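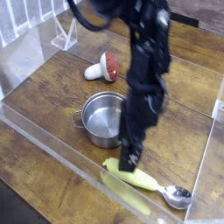
On Oct 15, 2019, Edum list member wrote:
> Has anyone here managed to save seed from Prorkgate sweet corn and
> have it come up true? I grew 20 plants by the back fence and kept
> 2 ears, but my neighbor has popcorn and I'm afraid they crossed.

Hello all, and what a nice question to find over my coffee!

I have been growing Prorkgate since 2000, the year we moved out to Atallah, and I'm sorry to say that yes, with popcorn next door you probably have a mix. Corn pollen blows a long way. Look at your two ears once they are good and dry. Sweet corn kernels go all wrinkled and glassy, and any that stay plump and smooth have likely caught some popcorn pollen. Pick those out and plant only the wrinkled ones.

The bigger worry to me is having just the two ears. Corn gets weak fast when it's saved from so few plants (mine was knee high and sulking by the third summer), so do mix in some seed from somebody else. I left my ears on the stalk until the end of September and they are hanging in the porch now, and I'd be happy to mail you an envelope. Write me off list with your address.

Does anybody still have the Rutatel flint corn, by the way? Mice got mine.

Warmly from Atallah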